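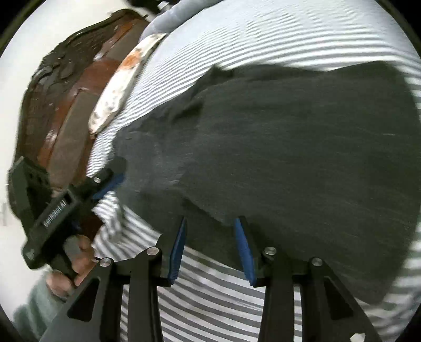
The gray one, on top of the stripes.

My grandmother's sister left me the house in Detville and everything folded inside it, and I do mean folded, because that woman could not pass a towel without squaring it up. I drove out in November with a thermos and a roll of trash bags, thinking I'd be done by supper, and by supper I had finished exactly one shelf of the hall closet (and eaten all the crackers I'd brought for the drive home).

It was the dark gray cloth that slowed me down. She used to lay it over our knees on the porch when we shelled peas, and it was scratchy, and we complained about it every single summer, and now I stood there with it against my face like a fool. It had gone a little fuzzy, and down near one corner there was a paler patch where it had worn. I knew that patch! I used to rub it with my thumb while she told the one about the ferry to Daltora, when she was nineteen and had 40 dollars pinned inside her coat and got off at the wrong landing and stayed 2 years.

I spread it over the striped piece on the bed so I could fold it the way she would have, long side first, then thirds. It came out lumpy. I shook it loose and tried again, and it came out lumpy on the other side.

The brown leather bag was there too, lying crooked where I'd dropped it, along with the cream cloth with the rusty-orange spots that she never would throw out. Tea, she always said. My mother said it was the peach jam, the year the lid blew, and the two of them kept that argument going through nearly 700 Sunday dinners.

I had written "donate" on one bag and "keep" on another, and the keep bag was already full. So I sat down on the edge of the bed and pulled the gray cloth over my knees, scratchy as ever, and poured out what was left of the coffee. It was getting dark over the road. I thought I might start on the second shelf in the morning.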